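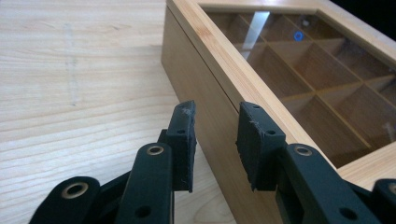

Thư Bùi wrote to ask whether the seed swap is still on, and whether members who missed the March drop-off can still put something in. Yes to both, with changes.

The swap will be run by mail and porch pickup this year. The hall at Erwood is closed to groups and the county has not given us a date. We had 28 members sign up in the winter, and all of them should have had a letter by now. If you signed up and did not get one, call the number on the back page and leave your street address, as well as your name. Two letters came back to us because the house number was wrong on our list.

What to send

Send dry seed only, in paper. Coin envelopes are best. Folded newspaper is fine if you tape the corners. Please do not use plastic bags. Last year we lost most of a batch of runner beans that had been bagged before they were dry, and the mold got into the packets next to them.

Write on each packet the name of the plant, the year you saved it, and your last name. If you don't know the variety, write "unknown" and say what it looks like when it's grown. "Yellow squash, bumpy, from my aunt" is more use to the next person than a guess. If you bought the parent plant as a hybrid, say that too. It may not come true, and people like to know before they give it a bed.

Squash and pumpkin seed will only be taken if you grew one kind, or if you bagged the flowers and pollinated by hand. They cross too easily. Tomatoes, beans, peas and lettuce are all welcome, no questions asked.

How old is too old

This comes up every year. Onion and parsnip seed is good for one season and not much after that. Beans and peas will go three years if they have been kept dry. Tomatoes last longer than most people think - the Sekovach paste tomato we handed out last spring was from an old jar and came up at 80 percent on a wet paper towel. Lettuce depends on how hot your house gets in August.

If you are not sure, test ten seeds before you send them. Put them on a damp paper towel, fold it over, keep it on top of the refrigerator and look after a week. Write the result on the packet. Anything under half, please keep at home and sow it thick.

Storage over the summer

Keep seed cool, dark and dry. A closet on the north side of the house does well. The garage does not, and neither does a shed. Sort by the month you sow and not by the alphabet, and you will open the container less often. A spoonful of dry rice in a twist of cloth helps with damp, but change it now and then.

Pickup

Requests are filled in the order we get them. We have 88 packets on hand, mostly beans, and a fair amount of dill. The Gape Road porch is open Saturday mornings, nine to noon. One person on the steps at a time, please, and your order will be on the bench with your name on it. Members out past Cultov can have theirs mailed if they send a stamped envelope.

There is no charge. If you take seed and it does well, save some for next year.

The list of what we have is on the next page. It was right as of 07/06/2020, but the lettuce was going fast.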